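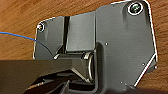 By Úna Flanagan

Have you ever wondered how a piece of metal stays put on a piece of wood? Well, let's have a good look at a dark grey metal plate, the sort you might walk past 100 times at home and never notice at all!

It has two screws, one bigger than the other, and each sits in its own little round mount with a shiny rim (a bit like an egg in an egg cup). A screw has a twisty ridge that bites into the wood and hangs on tight.

Lower down is a rounded part like a tiny barrel, called a pivot. Pivots are what let hinges turn, so go and find one on a cupboard at your place, and mind your fingers!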